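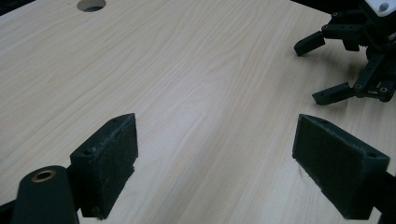
One of the tables at our Mirnthorpe building

About the Skarent Kidney Laboratory

We are a small research laboratory working on how the kidney repairs itself after injury. Most of our work is on the cells that line the tubules, the fine tubes that take water and salts back into the body after blood has been filtered. These cells are easily damaged by infection, low blood pressure and some common medicines. In many people they grow back. In others the repair stalls and scar tissue forms, and we want to know why.

The laboratory was set up by Dr Zewditu Negash, who still leads it. She trained as a kidney doctor and spent several years on hospital wards before moving into research full time. Our first home was a pair of rooms above the Bajwa dental clinic. We moved to Mirnthorpe when the freezers no longer fitted.

What we work on

Scarring and repair. Dr Jae-in Byun's group grows tubule cells from donated tissue and follows them for several weeks after injury. They look at which genes are switched on early, and whether that early pattern predicts what the cells will do later.

Energy use. Injured tubule cells change the way they burn fat and sugar. Henok Wubshet runs this part of the laboratory and is testing whether the change can be reversed once it has set in. The results so far are mixed — young cells respond well, older ones much less so.

The Gumgate collection. We look after a store of urine and blood samples given by 562 people who were treated for sudden kidney injury. Each person agreed to be followed up by letter once a year. The collection is open to other academic groups, who can apply in writing at any time. Applications are read in December and replies go out early in the new year.
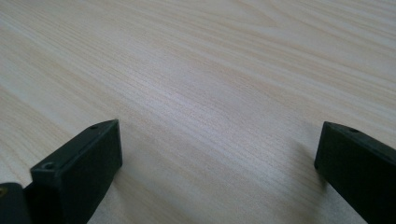
Skarent Laboratory Handbook | Page 3

How we are run

We are a registered charity. Our money comes from research grants, from a yearly award made by the Gumgate Trust, and from gifts. We do not take payment for testing commercial products. Our accounts are available from the office.

Harpreet Simard manages the laboratory and is the first person to contact about visits, deliveries and student placements. Hamdia Alemayehu looks after the sample store and deals with questions from people who have given samples, including anyone who wants theirs withdrawn. You do not have to say why you are withdrawing.

Students and visitors

We take on PhD students most years and offer a few summer placements to undergraduates in biology, chemistry or medicine. No laboratory experience is needed for a summer placement, but you should be comfortable with basic statistics. Placements last eight weeks and are paid.

Our Friday seminar starts at 1pm and is open to staff and students from other departments. Please email the office beforehand so that we can sign you in at the front desk.

We cannot give medical advice. If you are worried about your kidneys, please speak to your GP.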